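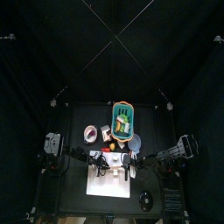 One Granance customer wrote to us that the Kavel jaws held a rigid block well enough but let a thin plate turn as soon as the arm moved sideways, and asked whether the Quinlan set would cure it. For flat items it does, provided the pads are changed as well.

Quinlan parallel gripper, bench pair
Supplied as 2 matched units for left and right arms. Fits the Mondano table arms without an adaptor.

What is in the box
Gripper bodies (2)
Soft pads, fitted
Ribbed pads, loose
Fixing screws and hex key
Cable ties

Choosing between Kavel and Quinlan
Both are parallel grippers and both take the same pads. The Kavel closes faster and is the cheaper unit. The Quinlan has the longer stroke, 59 mm, and can be stopped part way, which helps with plastic fruit, bowls and anything with a rim. For baskets with slotted sides we suggest the ribbed pads on either model. For small blocks on a flat board, the soft pads.

Cables
Leave slack at the wrist before tightening the ties. A cable pulled tight will drag the jaws off line at full reach.

Pad life
Soft pads are rated for 4,000 closures. Check them sooner if you handle hard edges. Spare pads come in packs of 5.

Controller
Works with the Mondano controller. Units bought before February need the newer settings file, sent free on request.

Orders placed by 3rd November go out with the old part number on the label. The contents are the same.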